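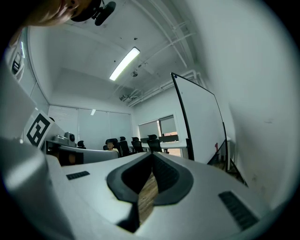 The Grip Planner

The gripper would close on anything except the thing you asked it to close on. Agnes Moen had been saying this since the end of November, in meetings, in the stairwell, and once to a man who had only come about the radiators.

"Define anything," said Leif Skjelbred.

"Your sleeve. My sleeve. The air next to a mug."

Leif wrote this down. He was the owner of the grip planner, in the sense that his name was on the last commit before everyone stopped touching it. The planner had come over from Viklund when Viklund let go of its warehouse people, and it had been written by somebody who believed in inheritance. There were 13 classes between the word "close" and anything closing. One of them was called HandlerManager. Another was called ManagerHandler, and they did not get along.

It was Dec 2, 2019, and the demo for Clalton was that afternoon. Clalton made trays. They wanted to see a mug picked up and put on a tray, and they were bringing the tray.

"Run it again," said Ya-wen Au, from behind her chair. She had slid down far enough to be mostly hair. She owned perception, and perception was fine. She had a chart that said so and would send it to you.

Leif ran it again. The arm went out, paused over the mug like a man deciding on a chocolate, and closed with great confidence on nothing. The log said GRASP OK.

"It says it's okay," said Leif.

"It's always okay," said Agnes. "It was okay on Friday when it had the table."

She leaned in over the jaws and looked at them for a while. Agnes was the mechanical side of the company, all of it, and she had a habit of looking at hardware the way you'd look at a dog that had been blamed for something by a cat.

"The pads are good," she said. "The pads are lovely. What does it think the width is?"

Leif scrolled. The planner kept its log in the Viklund style, which was everything, on one line. "Thirty."

"Thirty what?"

There was a silence in which a person could have written a unit test.

"The field is called width," said Leif. "The comment says 'see wiki.'"

"Whose wiki?"

"Viklund's."

The wiki had gone wherever the warehouse people had gone. Ya-wen said, still without sitting up, that her side published millimeters and always had, and that this was on the chart.

"So it's 30 millimeters," said Agnes. "That's not a mug. That's an egg cup."

"It's the handle," said Ya-wen. "I give you the handle. Why would I give you the mug? You grab the mug, you spill the coffee."

"There's no coffee."

"In general there is coffee."

Leif had by then found the place where ManagerHandler received the handle, decided a handle could not possibly be the whole of it, and helpfully shifted the target to where the center of the mug would be if the handle were on the other side. It did this under a flag named be_smart. The flag was set to true. He turned around in his chair to tell them, and found Solveig Sæther standing in the doorway in her coat.

Solveig ran the company and did not code, which she mentioned often, in the tone of someone who doesn't smoke.

"Are we good?" she said.

"We're down to one flag," said Leif.

"Is that good?"

"It's a lot fewer than 26."

She thought about asking what had happened to the other 25 and went to find the tray people instead.

Leif set be_smart to false. The planner refused to start. It wanted, it said, a strategy. He gave it the strategy called DEFAULT, and it told him DEFAULT was deprecated in favor of be_smart. He read 1,506 lines of Viklund code with his chin in his hand, while Agnes changed a screw that did not need changing and Ya-wen quietly renamed her chart "final."

"Who wrote this?" he said, and then looked, which you should never do.

The author was Inmaculada Paredes. He knew her a little. She had left Viklund for Funano, where she did scheduling for elevators and was said to be happy. He sent her a message. He kept it light. He said he was working with some of her old code and had a small question about be_smart.

The reply came before he had put the phone down.

"Oh no," it said. Then, after a moment: "Is Catwood still in there?"

He searched. Catwood was in there. Catwood was a file of its own, imported by nothing, 40 characters wide and very plain. It took a target and went to it. It took a width and closed to it. Then it checked whether the jaws had stopped early, and if they hadn't, it said so.

"It was my test stub," wrote Inmaculada. "They told me it wasn't ambitious."

Leif wired it in at ten to two. It skipped all 13 classes, and he felt them go by like stations on an express train. He pressed enter. The arm went out, did not pause, and took the mug by the handle.

The log said HOLDING SOMETHING.

"Something," said Agnes.

"I like that it doesn't commit," said Ya-wen, and sat up.

Voices were coming down the corridor, Solveig's and two others, and the flat knock of a tray against a door. Leif typed a commit message, deleted it, and typed another. In the end he put "minor cleanup" and pushed.

Then the man from Clalton came in, looked at the arm holding its mug, and asked if it could do the blue one.

"Ya-wen?" said Leif.

"There's a chart," said Ya-wen.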